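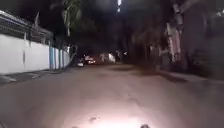 Who do I report a dead streetlight to when everyone I report it to says it belongs to someone else?

I moved to Dralimden in September and the lights on the back half of Pilley Lane have never once been on while I've lived here. The city website says to call Flosell. Flosell says the poles on that stretch are "customer-owned" and to call the customer, and when I asked who the customer was, they said they couldn't share that. After dark it's a long white wall on one side, black trees on the other and a few lights way off in the distance to give you hope. I work evenings and walk home that way. I have now filed the same complaint with the city, the utility and the property manager, and the only one who wrote back sent me a satisfaction survey. Is there a trick to this, or do I just keep mailing my complaint around in a circle until one of them gets tired?

Posted by wrongsidofpilley, February 10, 2021

darkporch
Same thing on my street. It took 21 days to get the light fixed and then it went out again. Buy a flashlight.

meterreader_retired
I spent a good part of my working life on the utility end of this exact phone call, so let me apologize on behalf of the people who put you on hold.

There are usually three kinds of streetlight in a town like ours. Some the utility owns and maintains, some the city owns, and some were put up by whoever built the houses and then left behind like a couch on the curb. "Customer-owned" means one of the last two. The person on the phone can see an account name but isn't allowed to read it to you, so asking again more slowly won't help.

What you want is the pole number. Most poles have a metal tag or a painted number a bit above eye level. Go in daylight and write it down for every dark pole. A report that says "lights out on Pilley" gets closed by the first crew that drives past one working bulb and feels good about it.

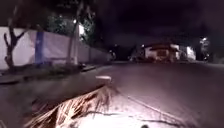

If there's no tag at all, that's useful too, because utility poles nearly always have one. Note the nearest house number and the distance from the corner. "Untagged pole, 200 feet past Hegde Avenue, east side" is a sentence a dispatcher can do something with.

Then call the city's public works office, the desk that handles roads, and skip the general complaint line. Ask one question: "Was this street ever accepted by the city?" When a developer finishes a street the city is supposed to formally take it over, lights included. Sometimes the paperwork stalls and the street stays in limbo for years. Everybody plows it and picks up the trash, so no resident has any reason to suspect.

If the answer is yes, the lights are the city's problem, and you should get that in an email. If the answer is no, they belong to the developer or the homeowners' association, and you have my sympathy.

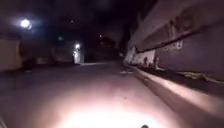 Wall side of the street after dark.

hedgehog_on_hegde
I'm around the corner and we went through this. Our street turned out not to be accepted. The answer was on page 69 of a county PDF that had been scanned sideways, so I read it lying on the couch, and I recommend that to anyone with the same PDF.

What worked for us was getting neighbors to send the same email with the same pole numbers in the same week. We had 13 households. One person writing in is a crank (I was the crank for most of a year) but when a pile of them shows up, somebody at city hall has to make a folder. 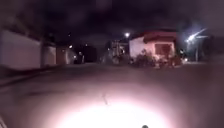
Also, check whether the lights are on a shared photocell. Ours were all wired to a single sensor, and it had died, so the bulbs were perfectly good the whole time. The association had been collecting quotes for new fixtures. The sensor cost less than the lunch they had while discussing it.

And keep the case number from every call, even the useless ones. When they say there's no record of a complaint, you can read them the list. I found this more satisfying than getting the lights back, and I like having the lights back a lot.

darkporch
I still say flashlight. Mine takes two D batteries.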